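The Day the Cart Didn't Stop

September 17, 2022

I have been meaning to write this one up for months, and every time I sat down to do it I ended up writing about something easier (the battery post, the post about rain covers, that long thing about wheels which a surprising number of you read all the way through, bless you). But a few of you who build small carts of your own have written to ask why I keep going on about stop circuits in the comments, and I owe you the whole story. So get a cup of something. It's a bit of a ramble, and it isn't one where I come out looking very clever.

For those who are new: I look after a delivery cart at Drorembridge, which is a townhouse development with one long brick lane and a few short ones off it. The cart is a Bremora, the low, flat kind with a lidded box on top, and it carries parcels and grocery bags from the drop point to people's doors. Everybody calls it Bikico. The name was already on the lid when I took over and I never found out where it came from. It goes at a walking pace, I walk along behind it with a handheld remote when we're testing, and on most days it is the most pleasant job I've ever had. People wave at it. I get waved at too, but I think mostly for company.

Now, you need to know about the bricks. The lane is paved with those gray interlocking ones, laid in a zigzag, and they are lovely to look at and perfectly fine to walk on, and they are murder on a small machine with hard tires. In a car you'd hardly feel it. On Bikico everything buzzes. Screws back themselves out. A label I had glued inside the lid fell off in a week. And the front bumper, a long rubber strip with a contact switch running the length of it, buzzed so much that it kept touching itself closed when there wasn't a thing in front of it.

Every time the switch closed, the cart stopped. That's what it was built to do! But it meant that a trip from one end of the lane to the other went in little hops, stop, wait, go, stop, wait, go, and the groceries slid forward each time, and people came out to see whether it was broken. I pulled the logs one evening and found 3,736 bumper stops since the cart had first been put to work on the lane. I remember looking at that number and feeling tired.

What I should have done is fix the bumper. I want to say that early so you don't have to wait for it.

What I did was go into the settings. The bumper signal goes through a little safety controller, a Myklebust board, and on ours there's a setting for how long the contact has to stay closed before the board believes it. It had been set very short. I went back through the logs and sorted the stops by how long each contact had lasted, and 2,582 of them were just blips, a touch and gone. It seemed so obvious to me then. Make the board wait a little longer, the blips get ignored, and a real bump, where the cart is leaning on something, still counts. I nudged the setting up, ran the lane, nudged it up again. I ended at 390 milliseconds, and Bikico went from one end to the other without a single hop, and I was so pleased with myself that I bought a pastry on the way home.

I did test it, in my defense, though it's a thin sort of defense. I put my foot against the bumper inside the shed, on the smooth floor, and the cart stopped. I did it again on the other side, and in the middle. It stopped every time, a touch later than before but nothing that worried me. Then I signed the sheet.

We ran like that for a good while. Then came a morning in February, cold and gray, with a full load in the box and me strolling behind and thinking about lunch. Somebody's recycling bin had been left standing out on the bricks, one of the tall ones on two wheels, empty or near enough. The camera on the cart should have seen it and gone around, and it didn't, and that is a separate fault which I'll get to in another post (it had to do with how we had mounted the camera, and it's fixed). I wasn't much bothered when I saw it coming. That's what the bumper is for, I thought. It'll bump the bin and stop and I'll move it.

It bumped the bin. And it kept going.

It pushed that bin down the lane at a walking pace, with the bin tipping and rocking and making the most terrible rattle, and I stood there for a moment with my mouth open like a fish. Then I pressed stop on the remote. I pressed it the way you'd press a doorbell when it's raining on you, quick jabs, one after another, three of them I think, and the cart rolled on. I have replayed that bit more often than I'd like. There's a particular cold feeling in pressing a red button and having nothing happen, and I don't recommend it to anybody.

I started to run, and as I ran I squeezed the remote, not on purpose, I was only holding on to it tightly, and the cart stopped dead. The bin fell over. My heart was going like anything. A jar of pasta sauce had tipped over in the box, unbroken, and that was the full list of damages.

It was a plastic bin. I've thought a great deal about the other things that stand on that lane. There are open carports right along one side, people come walking out of them looking at their phones, and kids come out of them on scooters. The cart weighs more than it looks. At that speed it wouldn't have run anyone over in the way you're picturing, but it would have knocked a small child down and then it would have kept pushing, and I was a good long way behind.

I took Bikico off the lane right there, walked it back to the shed by the handle, and hung the paper sign on it. Then I spent that afternoon and most of the following week working out what had happened, and when I got there it was so simple that I felt quite ill.

When the cart was up against the bin, it was still buzzing along over the bricks, and the bin was rocking on its wheels. So the bumper wasn't held closed. It was tapping. Closed, open, closed, open, very fast, and each touch was shorter than the wait I had set. Every time the contact opened, even for an instant, the board began its wait over again from nothing. In the log you can see it, a long row of little touches, one after the other, the whole time it was pushing. The board saw them all and threw every one away, exactly as I had told it to.

And the remote? The remote's stop came in on the same input. I hadn't known that. I had assumed it had its own line, the way you assume a light switch isn't wired through the toaster. Somebody before me had run out of terminals, perhaps, or just found it tidier. So my quick little jabs were blips as well, and they went the same way as the rest. It was only when I held on tight that the press lasted long enough to be believed.

My shed test couldn't have caught it. Smooth floor, steady foot. I had tested the stop in the one place where nothing was ever going to shake.

So, the repairs, for those of you who came for that part and have been very patient.

The remote has its own line now, straight into the cutoff, with no waiting on it at all. The instant it's pressed, drive power goes, and it stays gone until someone walks up to the cart and turns the key on the back. I wired that first, before I touched anything else.

The wait on the bumper went back down to where it was when the cart came to me. And I changed how the board treats a trip: once it has seen one, it latches. It doesn't matter if the contact opens again. The cart stops and stays stopped until I clear it.

Then, finally, I did the boring thing I had been avoiding and fixed the bumper. The strip had been screwed straight onto the chassis, so all of that shaking went right into it. It sits on a strip of soft foam rubber now with a proper gap behind the contact, and we changed to softer tires, and the cart goes slower over the worst of the bricks. It still stops for nothing now and again. Less than it used to, but it does, and I have to walk up and turn the key, and once it was pouring and I said some words I won't type here. I leave it alone all the same.

We test on the lane these days, fully loaded, moving, with an old bin of my own that I set out in front of it on purpose. I jab the button, I hold it, I hit it with my elbow. A neighbor asked me the other week if I was feeling all right.

I also wrote it all down for the people at Bremora, log and wiring sketch and all, and told the residents at the next get-together, which I was dreading. They were kinder about it than I had been to myself. One lady wanted to know whose bin it was. (I do know. I'm not telling.)

If you've got a cart with a filter on its stop input, please go and look at the number, and then go and find out what else comes in on that same wire. Write to me if you get stuck, I'm happy to look at a wiring photo. Next time, the camera mount, and I've also got a bag of those softer tires to give away if anyone's wheels are the same size as mine.

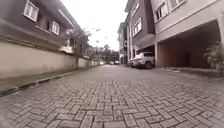
The long lane at Drorembridge, bricks and all, with the carports on the right.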